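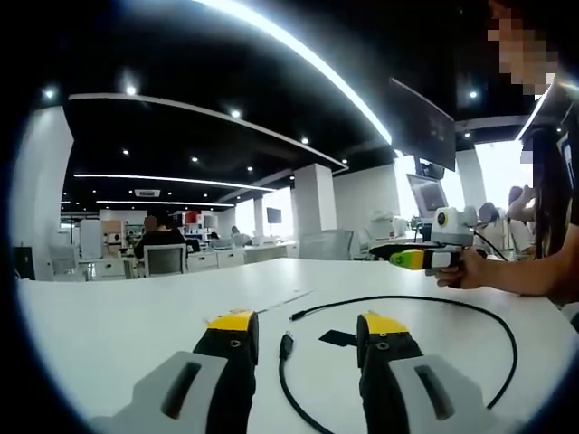 Abb. 3.1 Ein dünnes schwarzes Kabel in einer weiten Schlaufe auf dem Tisch, in der Nähe seine Stecker.

Kapitel 3
Kabel, Schlaufen, Stecker: Ordnung auf dem Arbeitstisch

Ein Kabel auf einer Tischplatte, was gibt es da schon zu lernen? Eine ganze Menge, und ich freue mich jedes Mal auf dieses Kapitel! Kabel haben nämlich ein Gedächtnis. Wer sie eng um die Hand wickelt, bringt bei jeder Windung eine Verdrehung hinein, und beim nächsten Auslegen springt einem die ganze Spirale entgegen. Eine weite, lockere Schlaufe wie in Abb. 3.1 ist dagegen ein wunderbarer Ausgangspunkt: Man sieht den Verlauf, findet die Enden und kann in Ruhe anfangen.

In diesem Kapitel lernen Sie,
- wie man ein Kabel verdrehungsfrei aufnimmt und in gleichmäßige Ringe legt,
- welcher Biegeradius einem dünnen Kabel guttut,
- wie Stecker beim Verstauen geschützt werden,
- wie man Kabel so beschriftet, dass auch Kollegen sie wiederfinden.

Zum Einstieg
Nehmen Sie ein Kabel von 60 cm Länge und lassen Sie es locker auf den Tisch fallen. Zeichnen Sie den Verlauf ab. Legen Sie es danach in Ringe, warten Sie 30 Minuten und wiederholen Sie den Versuch (die Unterschiede sind verblüffend!). Vergleichen Sie Ihre Zeichnungen zu zweit.

Die Legetechnik in Abschnitt 3.1 geht auf Werkstattunterlagen von Beathag Cowie zurück. Die Übungen dazu finden Sie ab Aufgabe 21.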